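Schwarzes Tuch, Glas, Korkring – Galerie

Stand 2020-04-04, wird noch ergänzt. Texte kurz, Zeit knapp. 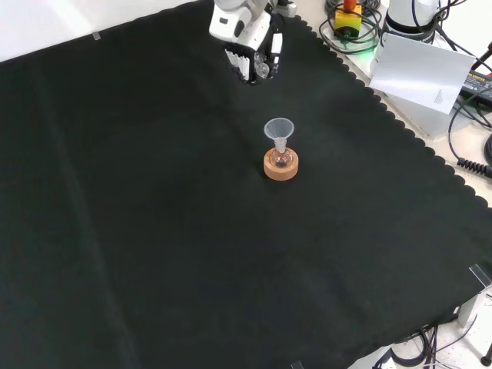

Es geht um den kleinen Glaskram aus dem Nachlass der Apotheke Girard, 34 Teile insgesamt, dazu Ringe, Trichter, Stopfen. Im Januar abgeholt, seitdem gespült, sortiert, beschriftet. Beim Sortieren hat Kenta Ogura geholfen, die Liste führt Tumelo Chauke. Fragen zur Liste also bitte an ihn, nicht an mich.

Ein paar Notizen zu den Sachen, ungeordnet:

Rundkolben, klein, klares Glas. Unten ein Rest dunkle, violettstichige Flüssigkeit. Steht im Korkring, anders geht es bei rundem Boden ja nicht.

Trichter, Kunststoff, weißlich durchscheinend. Sitzt im engen Hals. Gehört nicht zum Nachlass, ist einer von unseren. Die alten Glastrichter sind mir zu schade zum Umfüllen, zwei haben schon Macken am Rand.

Korkring, orangebraun. Davon haben wir 6 Stück in drei Größen. Kork bitte nie in die Spülmaschine!! Feucht abwischen, liegen lassen, fertig. Einer ist schon zerbröselt, war meine Schuld.

Tuch, schwarz, mit Bogenkante. Liegt schräg über dem Tisch, oben mit Klebestreifen, unten mit durchsichtigen Klammern fest. Ein paar Falten sind drin, Bügeln hab ich nicht mehr geschaft. Klares Glas auf hellem Tisch sieht man kaum, auf Schwarz gehts deutlich besser. Wer selber Glas ablichten will: matten Stoff nehmen, Samt zieht jeden Fussel an.

Zu den Farben: Violett ist bei kleinen Mengen schwierig, auf Schwarz wirkt es fast wie Tinte. Am Bildschirm je nach Helligkeit mal mehr braun, mal mehr blau. Nicht wundern. Kenta meint, vor weißem Karton käme der Ton besser raus, dann verschwindet aber die Glaskante. Geschmackssache.

Zum Spülen noch, weil gefragt wurde: lauwarmes Wasser, Flaschenbürste mit weichem Kopf, danach kopfüber aufs Gitter. Kalkränder gehen mit Zitronensäure weg, über Nacht einwirken lassen. Enge Hälse nicht mit Gewalt, da bleibt die Bürste stecken (ist passiert).

Was noch fehlt: die Messzylinder, die braunen Flaschen und die Kiste mit der Aufschrift Justo, in die hat noch keiner richtig reingeschaut. Etiketten sind zum Teil unlesbar, wer alte Apothekerschrift lesen kann, bitte melden. Kommt alles nach, sobald wieder Luft ist.

Abgegeben wird vorerst nichts. Einzelne Ringe tauschen wir evtl. gegen passende Schliffstopfen, kurze Mail mit Durchmesser reicht.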